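Ticket: artificial produce for display, wrong sorting in crates
Product: Brernari display set, 2 crates
Opened by: Borghild Halvorsen, Stusham
Status: Waiting for supplier

Hello,

We received the Brernari set in February and I have a problem with the sorting. According to the packing list, one crate is for vegetables with leaves and the other is only for fruit. In our set the fruit crate also has a cucumber (or maybe it is a zucchini, I can't decide) and one cherry tomato.
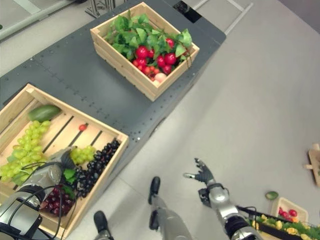 I compared it with the list two times. The grapes are correct — green, red and dark purple. My question is if the cucumber and the tomato belong to the leafy crate, or if they are extra pieces from another order. I don't want to send back something which is part of the set.

Reply from Trisico support:
Please check the small label inside the lid of the carton. If the code ends with 12, the set is mixed.

Borghild Halvorsen:
Thank you. The code ends with 90, so I think it is not the mixed one. I wrote also to Bosman, who delivered the carton, and I wait for their answer. Until then I keep all the pieces together.

2 comments · 0 shares
Contact support | © Trisico | Back to top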